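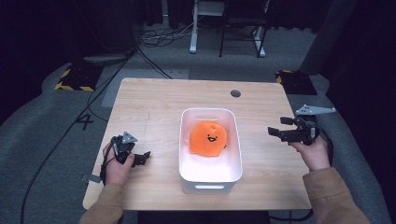
Lice season, round 2

So the letter came home again in August, before we'd even bought pencils! Somebody in my daughter's class at Sutholm has head lice, and my scalp has been itching ever since (there's nothing on it, I checked, twice).

Last year I panicked and washed everything we own. This time I called Enda Egan, our school nurse, who told me to comb first and do laundry later. Wet hair, lots of conditioner, good light, tiny sections. 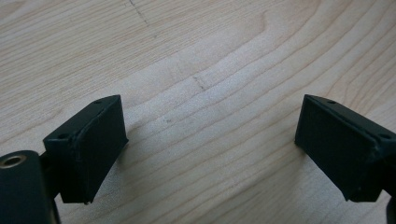 What I'm doing this week

Combing every other night after dinner, with cartoons on. Braids for school, and no sharing hats, please!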